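Home | Syllabus | Week 6 | Readings | Forum

Print this page | E-mail this page

Reading time: 4 min

Week 6 handout: When the picking station moves in

Okay, so last week I promised you a real workplace, and we're doing Trolell. They run a gift and toy warehouse with 151 people on the floor, and they ship nearly 1,900 orders a day. In January they put in robot arms from Ulex at the packing end (I spent a shift there, my feet still hurt!).

The old job was walk, grab, scan, drop. The new job is mostly standing at a screen and sorting out whatever the arm gives up on. Pickers told me their knees are happier and their heads are more tired. Keep both in mind when you read the Selvanayagam chapter, which only really talks about the knees.

Boxes are easy for a gripper. Soft stuff is where people still get called over, and plush is the worst of it: it squashes, it leans, and the label ends up wherever it likes.
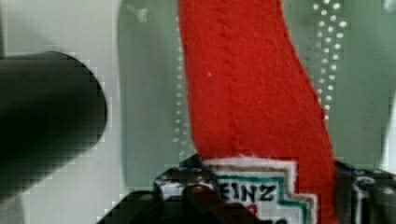
Pay is the other thing. Clearing a jam takes judgment, but at Trolell it's still on the picker pay grade, and folks are pretty sore over that. I would be too.

For next time: read pages 1 to 9 of the Flirus case and bring one task from a job you've had that you'd happily hand over, plus one you'd fight to keep.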